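The stamping bench at Nistadham has been busy since May! Liv Hellström and Omar Smadi have been building up a two-arm setup in the back corner, and it has gone from a pile of brackets to putting red marks on paper — smudgy ones, but we love them. Getting the pressure even is the hard part. Liv has rewritten the press-down routine 10 times and swears the next one is it.

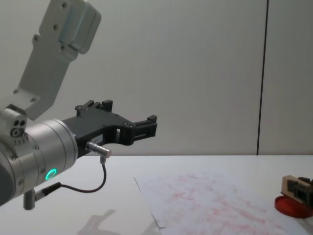 Red smudges on the paper, silver arm and black gripper on the left. 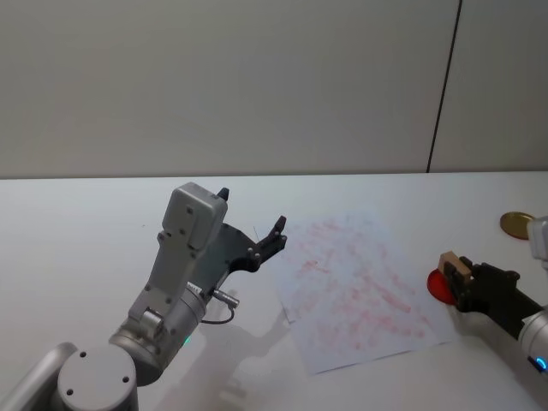
Next up is a softer pad under the sheet, and Omar wants to try a spring behind the block. Come by Tuesday after 7 if you'd like a go at the controls, and bring scrap paper, we're nearly out.

39 likes · 10 comments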